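The Milk Round

My landlady at the house in Sornham had one rule, and it was about milk. You could come in at three in the morning, you could paint your room whatever colour you fancied, you could play the trombone (the man on the top floor did, badly, every August with the windows open), but if you finished the milk you replaced the milk. It was written on a card inside the fridge door in capital letters, and it had been there since 1971, going by the corner.

I finished the milk on my second day.

In my defence it was hot, I'd carried 3 boxes up all those stairs, and there was only a dribble left anyway. I had it with a biscuit and thought no more about it. Then at six o'clock I heard the fridge open, and after that a very long silence, and after that her slippers coming along the hall.

"Jenkins is open till seven," she said through my door. That was all!

So off I went to Jenkins, which was the corner shop then and sold everything from shoelaces to pickled plums. There'd been a run on milk because of the weather, and the fridge by the till had been cleared out. I went up and down the aisles in a bit of a panic and in the end I found myself at the imported shelf at the back, nose to nose with a big white plastic bottle. It had a blue wavy line at the top, and I thought, well, blue and white, that's milk colours, isn't it? I turned it round to make sure and got the nutrition table.
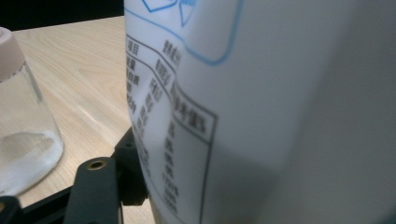 What the Label Said

I don't read Chinese. I want to be clear about that, because my landlady later told the whole street that I did. But I stood there in the aisle with that label up against my glasses, frowning as if I were checking a contract, and I decided it would all be fine. There were percentages. Anything with percentages on it has been looked at by somebody sensible.

I paid for it, and I bought a carton as well, from a crate the shopkeeper had just that minute dragged in from the yard, so that I'd be covered either way. Then I walked home with one under each arm, feeling pretty pleased with myself.

She was waiting in the back room, at the pale table with the rounded corners. She'd had it from an office sale when Boltuvex shut down, and it still had the round black hole in it where somebody's wires used to go. I've lost a teaspoon, a stamp and most of a shortbread down that hole over the years. She put out a plastic cup, one of the clear sort with the domed lid, because she saved them from the Pullska café and wouldn't hear of throwing one away.

"Well, go on," she said. "Let's see what you've brought me."

I went for the carton first. It was the safe choice, I thought, with its blue panel and its one great big character down the side, and I'd have put 300 pounds on it being milk. The lid came off the cup and got propped up against the side, and I gave the top of the carton a good hard squeeze, and over it went. 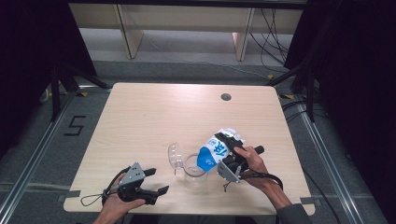
Tipping the carton over the cup.

She watched it the way other people watch penalty shoot-outs. Then she picked up the cup, had a sip, and looked at the ceiling for a bit while the trombone went up and down the same four notes.

"It's milk," she said.

I've never been so relieved about anything! I sat straight down. She had another sip, pushed the cup across to me so I could try it too, and then nodded at the big white bottle, which I'd been hoping she might forget.

"And what's that one?"

I told her I thought it was probably also milk. She turned it round, and had a good long look at the label herself, with her finger going down the column, and I swear her lips were moving. Then she got up and put it at the very back of the fridge, behind the beetroot.

I lived in that house until my hair went grey, and I must have bought 1000 pints from Jenkins in that time. We never did open the bottle. When I moved out she handed it to me on the doorstep, wrapped in newspaper, and told me to mind the stairs at the new place.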